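**What do I get in the Trokari kit?**

The arm, the two-finger gripper, a power supply and a bag with 236 screws in it (I counted so you don't have to!). It's $685, shipped from our shop in Burwood.
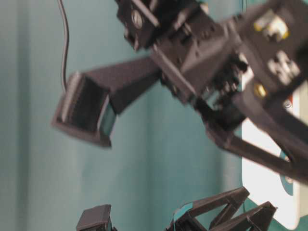 Cables are in there too, already crimped. Leave some slack at the wrist or you'll be redoing it later, trust me.

**Can it handle rolls of tape?**

Yep, that's what I practice on. The grooved pads help a lot with slick stuff.

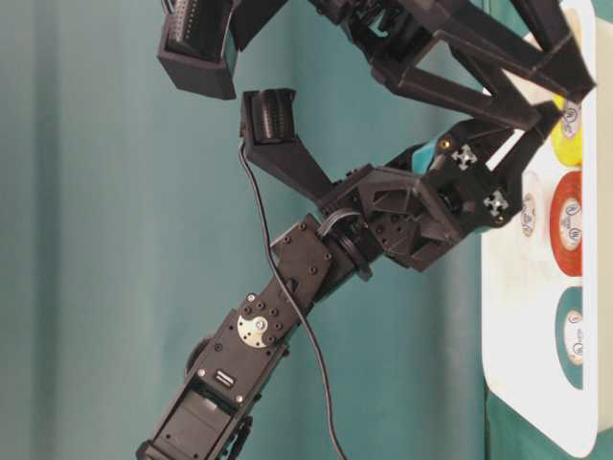
If you go wider, order the Banow fingers. They're $70 a pair and swap on in 20 minutes.

**Will you build it for me?**

Sure, just ask at checkout. April is usually slow, so that's a good month.

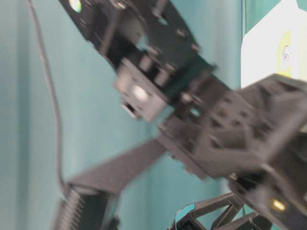
*Jonalyn Fajardo, kit support*

**What if I strip a screw?**

Email me and I'll mail you a few. Please don't glue it, okay?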